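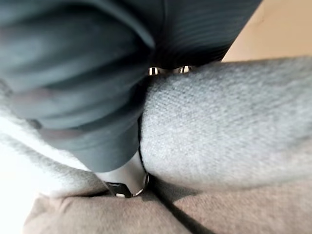 Dark ribbed fabric in soft folds, next to a light gray fabric with a fuzzy surface.

What Is Cloth Made Of?

Look at the clothes you are wearing. They may be thick or thin, smooth or fuzzy, stretchy or stiff. Almost all of them started out as fibers. A fiber is a very thin strand, like a hair. One fiber by itself is weak and easy to snap. When many of them are twisted together they make yarn, and yarn can be turned into cloth.

Where fibers come from

Some fibers grow. Cotton comes from the fluffy part around the seeds of the cotton plant. Linen comes from the stem of a plant called flax. Wool is the coat of a sheep, and silk is made by silkworms when they spin their cocoons.

Other fibers are made in factories. Polyester and nylon are two of these. They are kinds of plastic. The plastic is melted and pushed through tiny holes, a bit like water through a shower head, and it hardens into long threads.

Many clothes use more than one kind. Find the label inside a shirt and see if it lists two or three fibers with a number next to each. The numbers should add up to 100 percent.

Making yarn

Wool from a sheep is greasy and full of bits of grass, so it is washed first. Then it is combed with wire brushes until most of the fibers lie in the same direction. This combing is called carding.

Next comes spinning. The fibers are pulled out thin and twisted at the same time. The twist presses the fibers together so they grip each other. You can try this with a cotton ball. Pull out a small piece and tug it gently. It comes apart right away. Now pull out another piece and twist it between your fingers as you pull. It holds much better.

People used to spin all their yarn by hand, first with a stick called a spindle and later with a spinning wheel. It took a long time. The old spinning mill at Skiltstead has a machine with 678 spindles in two rows, and each spindle could fill up with its own yarn while the machine was running.

Two ways to make cloth

Most cloth is either woven or knitted.

Woven cloth is made on a loom. One set of yarns is stretched tight from the front of the loom to the back. These are the warp. Another yarn goes across, over one and under the next, all the way to the other side and then back again. This is the weft. Jeans, bed sheets and dish towels are usually woven.

Knitted cloth is made of loops. Each loop is pulled through the loop below it. A whole hat can be knitted from one long piece of yarn. T-shirts, socks and sweaters are usually knitted.

Why do socks stretch?

Pull on a sock and the loops change shape. They get wider and flatter. Let go, and they move most of the way back. Woven cloth has straighter yarns, so there is less room for it to stretch unless a stretchy fiber has been added.

Try pulling a dish towel from side to side. It will not give very much. Now pull it from one corner to the opposite corner. It stretches more this way, as the little squares between the yarns lean over.

What is ribbing?

Look at the cuff of a sweater or the top of a sock. You will often see raised lines with grooves between them. This is ribbing.

A knitted stitch looks different on its front and its back. The front looks like a small letter V. The back looks like a bump. To make a rib, the knitter makes columns of front stitches and columns of back stitches, side by side. The V columns stand up and the bump columns sink in, so the cloth pulls together a little like an accordion. That makes it good for wrists, ankles and necks. Woven cloth can have ridges too. Corduroy is one kind you may know.

Why is some cloth fuzzy?

Sometimes cloth is brushed after it is made. Rollers covered with fine wires rub over the surface and pull up the ends of the fibers. The raised fuzz is called the nap. It feels soft, and it holds tiny pockets of air. Air that stays still slows down the heat leaving your body, so a brushed sweatshirt can feel warmer than a smooth one.

Felt is fuzzy for another reason. Felt made from wool does not have to be knitted or woven at all. Wool fibers are covered in very small scales. When they are wet, soapy and rubbed, the scales catch on each other and the fibers lock into a mat. The same thing can happen by accident if a wool sweater goes through a hot wash – it comes out small and thick.

How many stitches?

The wool museum in Drondcombe has a blanket square knitted by hand. A sign beside it says that it has 3413 stitches. Another square, the same size but made with very thick yarn, has over 40 rows fewer.

Try it yourself

You need a magnifying glass and 3 old pieces of cloth. Ask a grown-up before you cut anything.

Look at each piece through the magnifying glass. Can you see loops, or yarns that cross?
Pull each piece gently in every direction. Which one stretches most?
Pull a yarn from a cut edge and untwist it until you can see the fibers.
Write down what you find, and tape a scrap of each cloth next to your notes.

Words to know

Carding: combing fibers so they lie in the same direction
Fiber: a very thin strand
Nap: the raised fuzz on some cloth
Warp: the yarns stretched along a loom
Weft: the yarn that goes across the warp

Page last updated March 2022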